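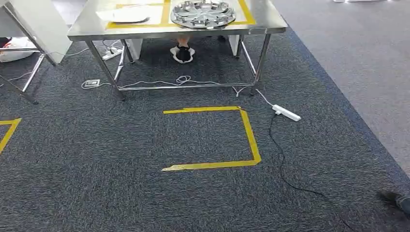

Photo: Edileuza Figueiredo

Section 4. Connecting the Girkmont headphone transmitter

In this section you connect the transmitter to your television, computer or stereo, and you pair the first pair of headphones. Please read the section to the end one time before you begin. If your transmitter came in the Villstead set, the headphones are already paired, and you can skip steps 9 to 12.

You need:
The transmitter
The power adapter (marked 856 on the label)
The optical cable or the 3.5 mm audio cable
The headphones, charged

CAUTION: Use only the power adapter from the box. Adapters from other devices can have the same plug but a different voltage. Damage of this kind is not covered by the warranty.

4.1 Choosing the input

The transmitter has two inputs on the back side. OPTICAL is for digital sound and LINE is for analog sound. If your television has an optical output, we recommend to use it. The level is then fixed and you will not hear hum from the power supply of the television. For a portable player or a laptop, use LINE.

You may connect both inputs at the same time. The transmitter plays only one of them, and the switch on the back side decides which. There is no automatic selection in this model.

4.2 Connecting

1. Turn off the television or the computer.
2. Remove the two small transparent caps from the ends of the optical cable. They are easy to overlook, and with the caps on, the plug does not go in.
3. Put one end in the OPTICAL input of the transmitter. The plug has a flat side and fits in one direction only. You should feel a soft click.
4. Put the other end in the optical output of the television.
5. Set the switch to OPT. For the analog cable, set it to LINE.
6. Connect the power adapter to the transmitter first, and then to the wall outlet.
7. Turn on the television. The light on the transmitter blinks white and after a few seconds it stays white.

NOTE: When the light blinks orange, the transmitter has power but receives no sound signal. In the sound menu of the television, change the digital output format to PCM. The transmitter does not decode surround formats. The highest sample rate which it accepts is 96 kHz.

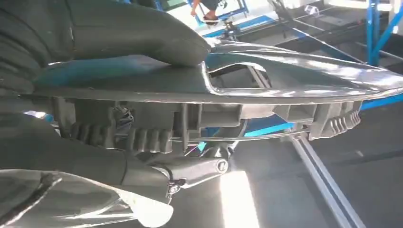 Door handle assembly with chrome lever, in the gripper.

8. In the same menu, decide if you want to keep the television speakers on. Some televisions turn them off when the optical output is in use, others do not. If someone else is listening in the room, leave them on.

4.3 Pairing the headphones

9. Hold the headphones less than one meter from the transmitter.
10. Press the PAIR button on the transmitter for three seconds, until the light blinks quickly.
11. Press and hold the power button on the right ear cup for six seconds. Do not release it when you hear the first tone. The second tone means that pairing mode has started.
12. Wait. Pairing needs up to 20 seconds. When it is completed, both lights are white and you hear the television in the headphones.

For a second pair of headphones, repeat steps 9 to 12. The first pair stays connected. It is possible that its sound is interrupted for a moment.

CAUTION: Before you put the headphones on for the first time, turn the volume wheel completely down and then slowly up. Through LINE the sound can be very loud, in particular from a computer at full volume.

4.4 Where to put the transmitter

Put the transmitter on an open surface, with the short side to the room. Do not put it behind the television or inside a closed cabinet. A wireless router should be at least one meter away. The range in one room is normally sufficient for any seat. Through a wall it is shorter, and through a floor it can be very short.

If you hear clicks, change the channel with the small button under the transmitter. The channels are numbered 1 to 4, and channel 3 is the factory setting. On transmitters with a serial number that begins with 823, channel 4 is not available. All other functions are the same.

4.5 Delay between picture and sound

With the optical input, the delay is small and most users do not notice it. If the lips and the voice do not agree, look in the menu of your television for "audio delay" or "lip sync" and set the value to zero. After this, increase it one step at a time. On a computer, use the setting in the video player.

The button GAME on the front reduces the delay, but also the range. Leave it off for music.

4.6 Battery

The battery of the headphones is designed for some 800 charging cycles. Charge it fully before first use. If you will not use the headphones for a longer time, store them half charged and not in the sun.

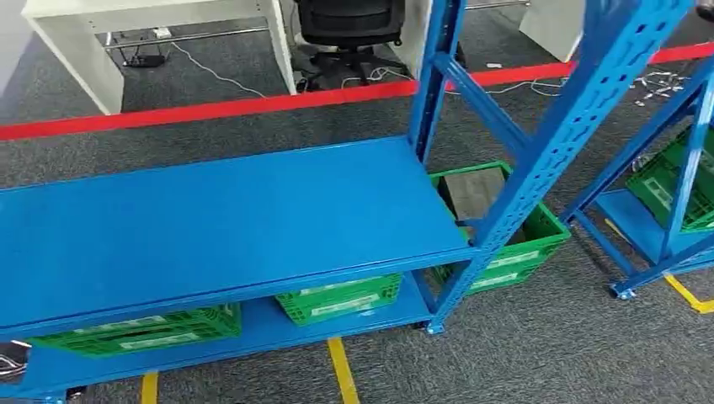
Jacobus Makhubela wrote to us in February that his headphones lost the pairing each time he unplugged the transmitter at night, and he asked if the PAIR button must then be pressed again. It must not. After a power loss, turn the headphones off and on, and wait until the light is white. If it still blinks after one minute, update the transmitter with the Darkunura program as described in Section 6, and then repeat steps 9 to 12.

Continue with Section 5, Daily use.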